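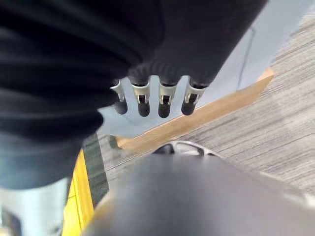

Researchers at Ridenix have found a simple way to help two-armed robots handle objects they tend to fumble, and the early numbers are exciting. The group's new report, posted October 30, 2021, covers a training method it calls Satley. A person guides the robot through a job, then goes back and marks only the moments when the fingers are about to touch something. The robot studies those moments far more often than the long stretches of moving through open space.

The team recorded 1065 guided runs and kept 463 of them for training. Even with that smaller set, the robot learned to pick up shallow black trays in 8 hours of computer time, and it did better than an older version trained on every run! 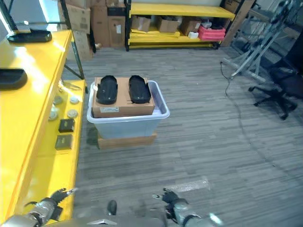 Trays make a great test for this kind of work. They are shiny, they have low rims, and a grip that is slightly off can send one sliding. Satley seems to help most in the last bit of the reach, where the older version often closed its fingers too early.

Next up is a trial with Vorkden, which will try the method on 10 new object shapes at its Van Wijk lab. The Ridenix group also plans to share its marking tool, so other labs can use it on runs they already have.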